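Storing flattened cardboard boxes

Corrugated board loses strength each time a crease is worked. Open the box along its glued seam only if it will not be used again; otherwise slit the tape, fold on the factory scores and leave the seam alone.

Strip old tape before stacking. Pull it back low and slow, along the grain of the flutes – pulling across them lifts the top liner. 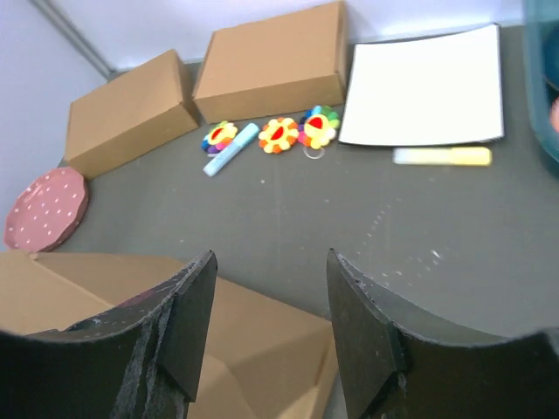 Stand the flats on edge, on a batten, clear of a concrete floor. Tie in bundles of six with cotton string. Flats left lying under weight crush at the folds, and a crushed fold will not square up when the box is taped again. In the Skemwood store we turn the bundles every August and discard any board that feels soft at the corners.

For re-taping, run one strip over the center seam and one across each end, with 2 inches of overlap down the sides.

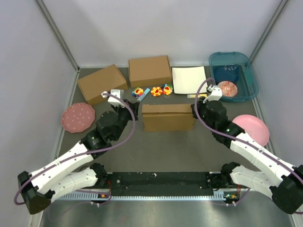 A reader in Beddoe writes that string cuts into single-wall board, and that she uses flat webbing for anything kept past a season. Webbing works. Keep the knot or buckle off the corners.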